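Visit Report: Open Day at the Lamrani Automation Laboratory

In June, members of the Getodberg Technical Education Office attended the open day held by Lamrani at its laboratory on the north side of the city. The invitation had gone to 400 schools and training centers, and 30 places were set aside for teaching staff. Our group was received at 9:30 a.m. by Ragnheiður Ladefoged, head of outreach, who gave a short introduction and reviewed the safety rules.

The first session dealt with the handling of household items by a robot arm at a table. Ms. Ladefoged explained that the laboratory favors ordinary shapes, such as bowls, cups and toy food, over machined test blocks. 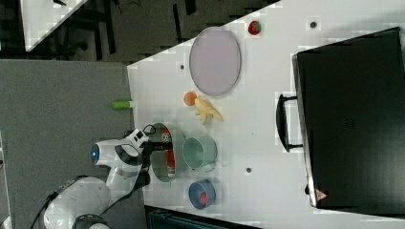
Visitors were asked to remain behind the marked line and to hold their questions until the operator had finished. Several teachers asked about the cost of upkeep and the level of training an operator needs. The laboratory agreed to send written answers to the Office.

Staff then presented Jester, the software used to record and replay trials. The project log stood at 1,053 trials on the morning of our visit.
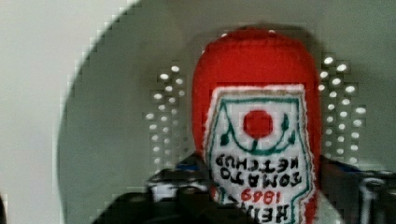 The second discussion concerned soft objects, which staff consider a useful subject for classroom work. Fabric gives way under pressure, and students must think about where the fingers should close. The plush ketchup bottle, upside down between the two dark fingers with its embroidered label inverted as well, prompted a long exchange on whether printed or stitched text helps a system judge which way up an item is.

The visit closed at noon. Schools wishing to attend the next open day should apply through the Office.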